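Visit notes: the Prulus open day, Ustcombe

Prulus opened its upstairs workroom to visitors in September, and I went along mainly for the furniture. We are due to refit two teaching rooms of our own and the question of fixed rows against islands has been going back and forth for months. Prulus went with rows, and has lived with them long enough to have opinions.

Visitors signed in on the ground floor, collected a paper badge and went up in small groups. Wagner Nogueira led ours. He skipped the company history, which was printed on a handout anyway, and started with the cable plan.

The room is fitted out with white desks in long rows, supplied by Gramon. Spacing between rows is 900 mm, measured from desk edge to desk edge. That is tight when a chair is pushed back and someone needs to pass behind it. Nogueira said the original drawing had a wider aisle and one row fewer, and that the extra row won because of headcount. He would not make the same choice again. 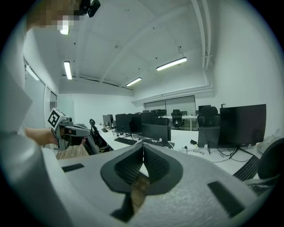 Light was the part I had most wanted to check. The windows on the left side are tall, with pale blinds, and there is a further wide window at the back with gray ones. Overhead are fluorescent tubes. With white walls, a white ceiling and white desktops there is very little in the room to absorb anything, and Nogueira confirmed that reflections on glossy screens were the most common complaint in the first year. The remedy was procedural: blinds down before the first session, and matte panels specified whenever a monitor is replaced. He has asked twice for the tubes to be swapped for dimmable fittings. The request is still open.

Services run on the surface. White pipework follows the line where the ceiling meets the right-hand wall, painted to match and otherwise left alone. I prefer this to a false ceiling in a room of this height. Anything that leaks or rattles can be found from a stepladder.

Equipment is mixed. Monitors of different ages and finishes share the rows, and laptops are set down wherever there is surface for them. The policy is to replace a unit when it fails and leave its neighbors in place, so no row ever matches. The asset list on the handout ran to 37 lines, with purchase year and warranty status for each. I would have liked power draw as well.

Cable management is the weak point, and our host said so before anyone asked. The desks were ordered without rear trays to save money. Trays can be retrofitted, but the Gramon bracket needs the desk pulled clear of its neighbor, and in a full row that means unplugging everything down to the end. One row at a time, over a holiday, is the current plan. In the meantime leads lie on the desktops behind the screens.

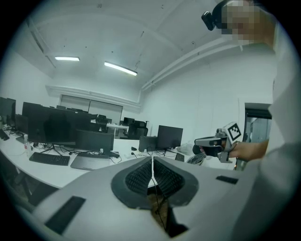 Ourania Tsakiris thought the trays were a distraction and said the money would be better spent on floor boxes. Her argument was that a tray only moves the tangle down by the depth of the desktop, while a box under each pair of seats shortens every lead in the row. She had costed both for the Ngubane building and found that the boxes paid back in 3 years on maintenance calls alone. Nogueira's objection was the floor, which he did not want cut. They carried on with this down the stairs and I did not hear how it ended.

Points I took back for our own refit:

Order trays with the desks. Retrofit costs more and will be put off.

Set row spacing with chairs occupied and pushed back, and test it with tape on the floor first.

Ask for matte screens in the specification, by name, on every order.

Keep pipework on the surface and paint it.

Coffee was served downstairs until four – adequate, from a machine. Handouts had run out by then, but reception was taking email addresses for the desk drawings. Mine arrived the following week, minus the sheet with the power layout, which I have asked for again.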